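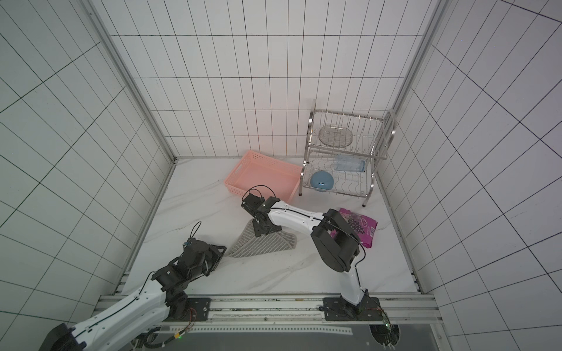

## Grout on white wall tile keeps going dark in the bottom rows. Reseal, regrout or something else?

Posted in Kitchens and Baths, January. Edited to add the floor details people asked for.

I have white rectangular tile on the walls of a small downstairs bathroom. The grout is a gray that was called "Lã" on the bag. It was done a little over two years ago by a tiler who has since moved away, so I can't ask him.

The top two thirds of the walls look the same as the day he finished. The bottom three rows, mostly on the wall behind the shower, have gone a brownish dark gray. If I scrub with a stiff nylon brush and baking soda it comes back to nearly the right color, then within a month it's dark again. The joints are narrow, 2 mm going by the spacers left over in the garage.

What I've done so far:

- scrubbed with baking soda and dish soap
- vinegar and water, once, left for ten minutes
- one coat of Dulodon penetrating sealer from the hardware store, in the fall
- ran the fan for an hour after every shower

The sealer made no difference that I can see. Water used to soak into the joints and it still does.

The floor is a white marble-look floor with gray veins and the floor joints are fine, which confuses me, because the floor gets a lot wetter than the walls. The floor grout came from a different bag and I no longer have it.

I was quoted $1,319 to have the grout taken out and replaced on all the walls. I could live with that if it fixed the problem, but I don't want to pay it and be scrubbing again by summer. There is a bathroom upstairs on the other side of the house with no trouble at all.

Questions:

1. Is the grout bad, or is there water behind the tile?
2. Would a second coat of sealer help or is that wasted money?
3. If it does need regrouting, can I do only the bottom rows?

House is in Sadport, so damp most of the year, if that matters.

---

### Answer 1 (accepted)

**Hrvoje Begović**

I set tile for a living until my knees quit. Taking your questions in order.

**1. Grout or water.** You can find out for free. Stop using that shower for five or six days and use the one upstairs. Keep the door open and the fan on. Look at the joints every morning. If the dark rows get lighter from the top down and end up close to the right color, the grout is taking in water from the room side and holding it. If they stay dark, or if one patch stays dark while the rest dries out, water is getting in behind the tile.

While you're waiting, tap the bottom rows with the handle of a screwdriver. A tile that is stuck down well sounds solid. A hollow sound means there's a gap behind it. One hollow tile means nothing much. A group of them next to a corner or next to the shower valve is worth opening up.

Also look at the corners and the joint where the wall meets the floor. Those should be flexible caulk. A lot of people run hard grout straight down the corner, it cracks within a year, and water gets in there and comes out through the lowest joints. If yours are grouted, scrape them out and caulk them whatever else you decide. Let the gap dry for a full day before the caulk goes in.

**2. Sealer.** One coat in the fall over grout that was still holding water probably did nothing. Penetrating sealer has to go onto dry grout. You also need to wipe the extra off the tile before it hazes. After your dry week, clean the joints, rinse twice with plain water, give it another full day, then put on two coats with the wait between them that the label says. Drip some water on a joint the next day. It should sit there as a bead for a few minutes.

Skip the vinegar from now on. It eats cement grout a little each time and leaves it rougher, and rough grout holds dirt. Use a neutral pH cleaner.

The floor may have a different type of grout in it. If it was epoxy, it doesn't take in water and never needed sealing. That would explain why it's fine.

**3. Partial regrout.** Yes, you can do the bottom rows only. The trouble is color. Even with the same bag, new grout won't match two-year-old grout exactly. Stop the new work at a corner on both sides so the change falls at a break, and go a row higher than the dark part. You need to take out at least two thirds of the depth of the joint. With narrow joints use a hand saw with a thin blade or an oscillating tool on low speed, and go slowly near the tile edges. I'd expect to spend a weekend on three rows.

I would not pay $1,319 until you've done the dry test. If it turns out to be water behind the tile, new grout won't help and that money should go toward the wall.

> **Comment from original poster:** Five days in. Most of it has lightened up a lot, except a patch the width of my hand in the left corner. That corner is grouted, not caulked, and there is a hairline crack in it.
>
> **Hrvoje Begović:** Start with that corner. Scrape it out, leave it open until the patch dries, caulk it, then seal. If the patch hasn't dried after two weeks open, get someone to look at the board behind it.

---

### Answer 2

**Kojo Kyei**

We had the same thing in a rental. I used a Pramasier grout pen on it and it looked fine for the rest of the lease. It's paint, more or less, so it doesn't fix anything. Took me one evening. Tape the tile edges if your hands aren't steady, since it's hard to get off matte tile.

If you're selling the house or need it to look decent for guests, I'd do that and be done.

> **Comment from Hrvoje Begović:** It will work for looks. Don't use it before the dry test though. The color covers up what you're trying to see, and the sealer can't get in through it afterward.
>
> **Kojo Kyei:** Fair, ours was a rental so I wasn't thinking long term.

---

### Answer 3

Get a dehumidifier. We paid $290 for ours and the bathroom and laundry room both dry out faster. Also check the fan is moving air, hold a square of toilet paper up to it and see if it stays. Ours was venting into the attic.

No idea about the grout.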